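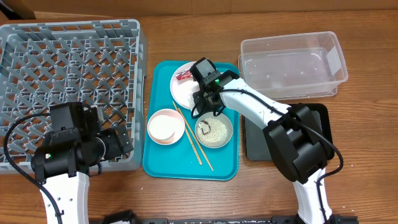

Two-armed robots learn to clear the table at Clorkley

A project in Clorkley that is teaching robot arms to clear up after a meal has passed the 1000 mark in its collection of recorded examples. The count stood at 1642 when the team stopped for a break in November, and recording has since started again.

The work is being done by Mandenico, a small firm with a workshop on the Skokwood estate. Its aim is a system that can take a used tray, sort what is on it and put the dishes in a rack, using two arms that share the job between them.

None of the steps are written out in advance. A person guides both arms through the whole task while the movements and the camera pictures are saved together. The recordings are then used to train a model, which is later asked to do the same job on its own.

Keabetswe Chauke, who runs the recording sessions, said the task had been picked for its awkward parts. "A plate is fairly easy once you have hold of the rim," she said. "A bit of crumpled wrapping is another matter. It changes shape when you touch it, and you can't always see where it ends."

The trays are laid to look like the end of an ordinary lunch. A typical one has a plate with a small packet and a scrap of wrapping left on it, a pink bowl with a white dish sitting inside, a pair of chopsticks lying crossed, and a second bowl filled with small grains like rice. The dish rack goes on the left of the teal tray. Two containers, one clear and one black, are on the right.

Each arm has a camera mounted at the wrist, close to the gripper, and another camera looks at the whole table. Ms Chauke said the wrist views mattered most when the fingers were near a thin object such as a chopstick, as the arm itself often blocks the wider view.

The layout is changed between recordings. Bowls swap sides, the plate is turned or moved, and the chopsticks are dropped back on the tray at a different angle. Operators work in pairs, with one guiding the arms and the other resetting the table, and they change places after every 8 recordings.

Asuka Maruyama, who checks the finished recordings, said a slow example was not a bad one. "If somebody misses the chopstick, backs off and gets it the second time, I keep it," she said. "The robot is going to miss as well, and it needs to have seen what to do next." Recordings are thrown out if a camera drops out part of the way through or if the operator stops before the tray is clear.

She added that the nested dishes had caused a long discussion in the team. Some operators lifted the small dish out first, while others took the bowl and dish together and separated them over the rack. Both ways were kept at the start, but the early models tended to hesitate between the two, and operators are now asked to lift the small dish first.

The arms are run at a modest pace and the operators have been told not to hurry. Ms Chauke said rushed sessions had given jerky movements that were of little use for training, and that most people needed two mornings of practice before their recordings were kept.

A trained model has so far been tried only on plates and bowls. Chopsticks and wrapping will be added once there are enough recordings of each. The firm has not given a date for that, or said how well the first trials went.

Mandenico is working with Sakamoto, a catering supplier, which hopes to try the system in a staff canteen. Sakamoto is also sending a second set of crockery in a darker colour, and sessions using it are due to begin when the present round of recording is finished.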